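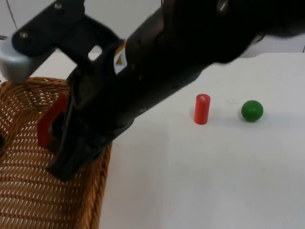

Judit Deák told her first-year fitters that a coupling is the cheapest part of a drive and the one most often blamed for faults elsewhere. She had in mind a packaging line at Wakoda where three couplings were replaced in one October before the shafts were checked. They were out of line by more than 30 hundredths of a millimetre.

Chapter 7
Shaft couplings and alignment

7.1 What a coupling has to do

A coupling joins two shafts end to end and passes torque from one to the other. In practice the shafts are never perfectly in line. Bearings wear, bases settle, and a motor grows a little as it warms up. The coupling must cope with these errors without putting a heavy load on the bearings.

Three kinds of error are treated in this chapter. Parallel offset means the shaft centres are side by side. Angular error means they meet at an angle. Axial movement is a change in the gap between the shaft ends. Most real drives show a mixture.

7.2 Rigid and flexible types

Rigid couplings (sleeve, clamp and flange) allow no error and are used where both shafts share a well-made base. Flexible couplings include jaw, disc, bellows and gear types. Jaw couplings with a rubber insert also damp shock, but the insert ages and should be looked at during each planned stop.

Choosing a size begins with the rated torque, multiplied by a service factor for the type of load. Table 7.2 gives these factors. The bore and the permitted speed are checked afterwards. The worked problem in section 7.5 uses a conveyor drive with a rated torque of 251 Nm and a shaft of 43 mm.

Before reading on, you should be able to calculate torque from power and speed (Chapter 2) and read a dial gauge.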